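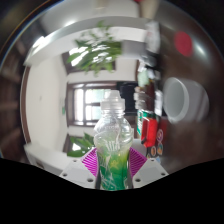 A reply on the list last night said the Clikedari remix is better than the original and the label should've led with it. Hm. Going to disagree, quickly, am on my lunch.

2 min read

On July 13, 2024 the list got this:

> Picked up the new Gronow 12" at the shop in Denport. 395 copies left
> out of a pressing of 540, they told me. A side is the vocal, B side
> is the Clikedari remix, eight minutes and hardly any vocal at all.
> Remix wins by a mile. Why bury it on the flip?
> Anyone know if the Sekutcombe dub is ever coming out?

OK so. The remix is fine. Good bass, nice long intro, easy to mix out of. But the vocal is the whole record for me – that bit after the second break where the piano drops out and it's just her and the claps. Clikedari cuts all that. You get one line, looped, with a ton of delay on it. Played both out last weekend, the A side got the bigger noise. Small room, I know.

Also the remix is mastered way quieter, at least on my copy. Had to push the gain up alot. Anybody else?

Sekutcombe dub: what I heard is November, white label only, 300 copies, no digital. There are 4 versions floating around as rips and at least one is just somebody's edit of the remix. Dont pay for that one.

If anyone has a spare of the first Gronow EP with the sleeve I'm looking, will trade. Got two of the yellow promo, one has a scuff on the B side but plays thru.

More later, back to work

3 comments
Share 11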